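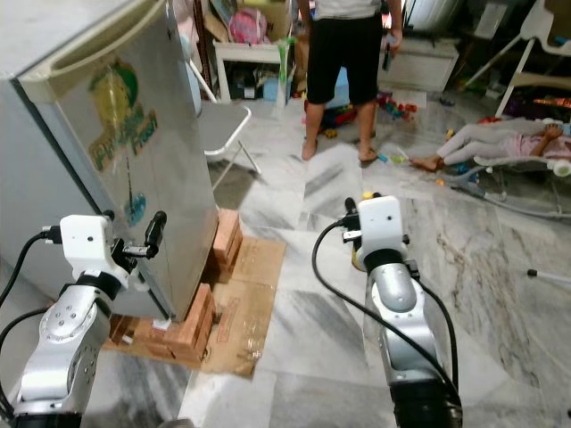
The letter from Nasholm was dated 29/11/2024 and it said that Rhydian Gronow owed them 249 pounds for the storage of a boat. Rhydian did not own a boat. He read the letter twice at the kitchen counter, then a third time standing up, in case it made more sense that way. His father had owned one, years ago, a small blue thing that leaked, but his father had sold it before he moved to the bungalow, or had said he had. Rhydian put the letter against the side of the light grey refrigerator and held it there with his thumb, looking for a magnet. There wasn't one. He walked across the marble tiles, grey and white and cold through his socks, and put the letter in his coat pocket instead.

He rang the number that afternoon. A woman called Cadi Owen answered. She said the boat was called Ocampo and had been in the second shed since spring.

"Whose name is it under?" he asked.

"Gronow," she said. "There's a first initial but I can't read it. Could be an R. Could be a K."

His father's name was Kenneth. Rhydian said he would drive over.

It was 40 miles to Plovside and it rained for most of them. He had not been there since he was at school. The chip shop had gone and the sea wall had been built up, so you could no longer see the water from the road, only hear it. He parked by the slipway and sat for a minute with the engine off. His father had been dead since August. Rhydian had cleared the bungalow himself, and he had thought that was the end of the paperwork.

Cadi Owen was younger than she had sounded. She had a ring of keys and a waterproof that came down to her knees.

"He came most weeks," she said, as they crossed the yard. "Older man, brown cap. Then he stopped. We sent the bills to the address we had and they came back, so I looked for another Gronow."

"He never mentioned it."

"They often don't," she said, and unlocked the shed.

The boat was on a trailer at the back, between a dinghy and a stack of lobster pots. It was the same boat. He knew it from the dent near the bow, where he had run it into the harbour steps when he was 11 and his father had not spoken until teatime. The blue had been rubbed down and painted again, a better blue, and it stopped halfway along one side. Beyond that the hull was bare wood. A tin of Mudier varnish stood on the seat with a brush laid across the lid. The bristles had gone hard.

"I thought he sold it," Rhydian said.

"He might have done. I think he bought it back. He told my dad he paid 400 for it and got robbed."

Rhydian laughed at that. It was exactly what his father would have said, and he could hear the voice he would have said it in.

He climbed up on a crate and looked inside. There was a cushion, a flask, and a biscuit tin with a rubber band round it. In the tin were receipts, a pencil and a small notebook. He expected the notebook to have something in it for him, and he sat on the edge of the trailer to read it. It was a list of jobs. Sand port side. New rowlocks. Ask about trailer tyre. On the last page his father had written "98 for sail, too dear, ask again" and under that, "R's birthday, card."

The card had come, he remembered. It had a picture of a heron on it and it had arrived two days late.

Cadi Owen had gone to stand by the door. She was looking at the rain.

"You don't have to decide today," she said. "People sell them, mostly. There's a man up the coast who takes them for parts."

"Does it float?"

"Not at the moment."

He put the notebook back in the tin and the band back round it. Then he took it out again and put it in his pocket with the letter. He picked up the varnish and shook it. It was more than half full – he could feel the weight move from side to side.

"How much is it to the end of December?" he asked.

She told him. It wasn't much. He went with her to the office and paid that and the 249, and she wrote him a receipt by hand because the printer was off. She asked what name to put. He said Gronow, and then he said the R was right, she could put R.

On the way back through the town he stopped at the hardware shop, which was still there and still had the buckets outside. He bought two brushes and a packet of sandpaper. The man at the till asked if he was doing a door.

"A boat," said Rhydian.

"Wrong time of year for it," the man said, and gave him his change.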